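# Why Rubber Grips

Push a book across a table. It slides, then stops. The force that stops it is called friction. Friction acts wherever two surfaces touch, and it always pushes against the direction of sliding.

No surface is perfectly flat. Under a microscope, even polished metal has peaks and dips. When two surfaces are pressed together, only the tallest peaks touch. The harder they are pressed, the more peaks meet, and the more friction there is.

Rubber is soft, so it bends into the dips of whatever it touches. More of the rubber makes contact, and it is harder to slide. Steel on ice does the opposite. Both are hard and smooth, and a thin, slippery layer on top of the ice lets a skate glide.

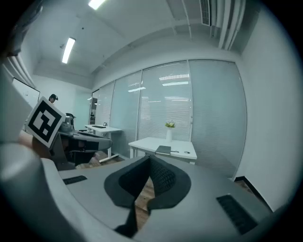
Friction is measured by pulling. A block is placed on a flat board, and a spring scale is hooked to one end. The reading just before the block moves shows the static friction. The reading while it slides at a steady speed shows the sliding friction. Sliding friction is usually lower. A heavy box is harder to start than to keep moving for the same reason.

## Try it

You need 2 blocks of the same size and weight, a rubber band, and a long board.

1. Wrap the rubber band around one block.
2. Set both blocks at one end of the board, with the band touching the board.
3. Lift that end slowly.
4. Write down which block slides first.

Repeat the test with a cloth on the board. Measure the height of the raised end each time. A higher end means more friction.

**Words to know**

*Static friction:* friction between surfaces that are not yet sliding.

*Sliding friction:* friction between surfaces that are moving past each other.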